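Okix handheld demos: house rules

Hi! I keep this file next to the data so the rules don't wander off into chat. Version 9 came out of a long Tuesday call with Ebise and Damián (thanks, both).

Keep your sleeves and wrist clear of the marker cube. Wear the headband snug, and check it again every 40 minutes, please, even if it feels fine. 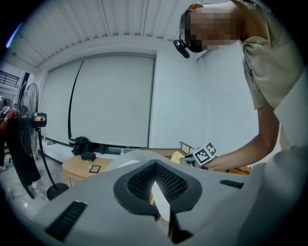

Gripper in hand, marker cube on top, headband on.

Takes longer than 90 seconds get split before upload. If you drop something, keep recording and tag the take "drop" – I love those, don't delete them! Blur faces before anything leaves the Medina server.

Known gaps: 16 takes from the Nurnwood set still have no operator ID. Ask Kimie before you train on them.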